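Search articles Search
14 comments

Two arms, three cups and a lot of waiting

The workshop is behind a tile warehouse on the Sauerland estate, and on a Wednesday evening it smells of toast. I had been promised a bartender. The group that built it calls the project Flasimton, and its page on the workshop site says it will "lay a table and serve a drink without help".

"Lay a table is a bit strong," said the member who has done most of the wiring. He asked me to leave his name out, as he has a day job with a firm that sells proper automation and would like to keep it. "It moves cups. On a good night it moves them where you asked."

I wanted to know what it had cost. The answer was £2000 from the members' pot, not counting the arms, which are on loan from Trerier, a small supplier two units along. That seems a lot to spend on shifting a plastic cup, and I told him so.

"People spend more than that on a kitchen," he said. "But yes. My wife asked the same thing."

Why two arms, then, when one would reach most of the table? He said the plan is for one to hold and the other to pour. So far there has been no pouring. The code that splits the work between the arms is called Rastosex, a name he regrets and which I had to ask him to spell. It decides which arm goes first and keeps them from hitting each other. It has failed at the second part, he admitted, 2 times since November.
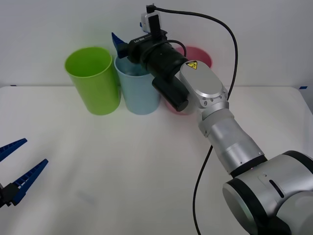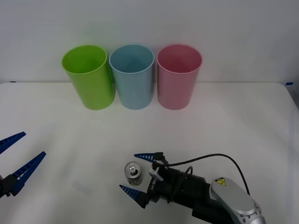
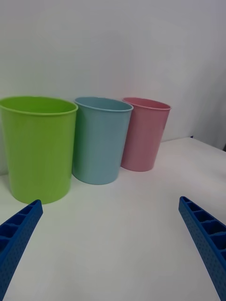 Green, blue and pink cups at the back of the Flasimton table. The last view is from the camera on one of the arms.

The cups are there for their colours, which the software can tell apart under the workshop lights. I asked what happens under other lights. He pulled a face. "We had it at an open day in the front hall, by the windows. It went for the pink one every time. You could have asked for anything."

The group keeps a log of every attempt, and he was decent enough to let me read it. The latest set runs to 204 tries at picking a named cup and putting it down upright somewhere else. He would not give me a success rate. Some entries say "fine", some say "fine-ish", and one just says "floor". I don't think anyone could work out a score from that, and I suspect the looseness suits them.

The can is a newer problem. It is shorter than the cups, so the hand has to come in lower, and the arm takes its time over it. "The worry is squashing a full one," he said. "Then you're mopping, and you're mopping near motors."

I asked whether a person with a tray wouldn't do the whole job better.

"Of course they would. I could do it now with my eyes shut." He thought about it for a bit. "I couldn't have told you how, though, before this. How hard you hold a cup, where you look first. You have to write all of it down for an arm."

It's a fair reply, and I liked him for it, but it isn't what the project page says. The page talks about care homes and busy cafés. When I read him that line he said somebody else had written it, and that he'd been meaning to get it changed - the same as the name.

They want to show it pouring at the next open evening, in 12 weeks. I asked if it would be ready. He said the cups would be.

Share 37
Comments (14)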